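The Back Room at Povville
by Bastien Bailly 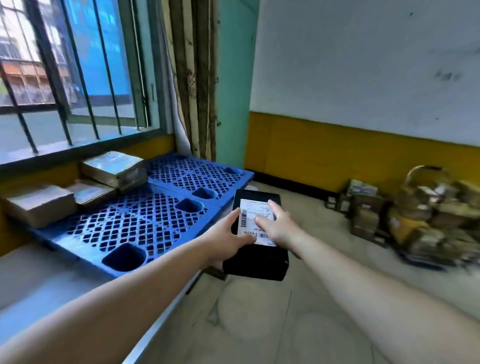 I used to think a parcel's life was all trucks. Trucks, highways, maybe a plane if you paid extra. Then I spent a chunk of my spring in a parcel room, and now I can't get a box delivered without turning it over and reading its whole face like a letter from an old friend.

Povville is a small handling stop, the kind of place packages pass through on their way to someone's front step. I'd been pestering the people at Noltetti, who run it, to let me come and work a few shifts. I expected a polite no. What I got was an email with a start time and the words "wear shoes you don't love." (I wore shoes I loved. I don't love them now.)

My first morning I was put under the wing of a woman named Trudy, a former school bus driver who handles packages the way she must have handled second graders: fast, firm, and with a lot of talking. "Label up, label out, hands off the barcode," she told me, and then she told me again, and by lunch I was saying it to myself in the restroom.

The label is everything, you see. I had never given a thought to where it goes. At home I slap it on wherever there's room, sometimes over a seam, once memorably around a corner like a bumper sticker on a football. Trudy has opinions about people like me. A barcode that bends won't scan well, and a barcode under shiny tape can be worse, so the thing ends up in somebody's hands being tilted this way and that under the light until the scanner finally gives its little chirp. I did a lot of tilting. I got weirdly fond of the chirp!

Then there are the mailers. Boxes are easy, boxes want to be stacked, they were born for it. Plastic mailers slide. Put one on top of a nice square pile and turn around for your coffee, and it'll be on the floor when you turn back. The trick I was taught is to feel for what's inside before you decide where it goes. If it's got something stiff in it, you can treat it like a flat box and stand it against a neighbor. If it's all sweater, it goes in a tote with the other sweaters and they can slither around together.

I kept wanting to guess the contents, and I was gently told that everyone does this for their first week and then it wears off. It didn't wear off for me. I had one package that was clearly a frying pan, handle and all, wrapped so tightly in brown paper that it might as well have been a drawing of a frying pan. I had one that smelled strongly of cinnamon. I carried that one over to its spot a good deal slower than I needed to.

Let me talk about pallets for a minute, as I've become a bit of a bore on the subject. I grew up with wooden ones, the gray splintery kind my uncle turned into every piece of furniture on his porch. The blue plastic ones are a different animal. They wipe clean, they don't shed nails, and the open grid on top gives you a decent sense of whether your stack is sitting straight, if you line a box edge up with a row of holes. That last bit is my own discovery and I was very proud of it until Trudy said, "Well, sure." The downside is that small stuff likes to hide down in those openings. I lost two pen caps and a perfectly good peppermint.

Stacking has its own etiquette. Big ones first, heavy ones low, and leave yourself a path. I broke the path rule on day two and had to unload half of what I'd done so I could get out. The other rule is about tape. People at home either use one sad strip or they wrap the thing like a mummy, and I've come around to the mummies. A box that's been taped over every seam holds its corners when there's another box sitting on top of it. The one-strip boxes start to yawn open down the middle, and then you're standing there with the tape gun doing somebody else's homework.

Oh, the tape gun! I'd never used a real one. Mine at home is a plastic wheel with a row of teeth that has bitten me more than it has ever bitten tape. The ones at work are made by an outfit called Boyer, they weigh about as much as a can of soup, and once you get the wrist flick down you'll look for things to tape. I taped a box that was already taped. I taped a broken clipboard. I was asked to put it down.

The paperwork side runs through a system called Trerkum, which I'm told is better than what they had before, and what they had before was a binder. It keeps a running tally, and on my last shift I asked how many pieces had come through since I'd started. The answer was 3,834. I can claim maybe 25 of those as handled really well. The rest got where they were going, I'm pretty sure, with somewhat less grace.

My back complained for the first three days. Then it gave up and joined in. You learn to bring a package in close to your body before you read it, and to turn with your feet, and to keep one hand under the thing even when it weighs nothing, since you don't know it weighs nothing until you've got it.

A few days after I finished, a box came to my own door. New lamp, medium size, tape over every seam, label flat and square on the top. I stood in the hallway admiring it for so long that my wife asked if something was wrong with it. I told her it was beautiful work. She took it out of my hands and went to find the scissors.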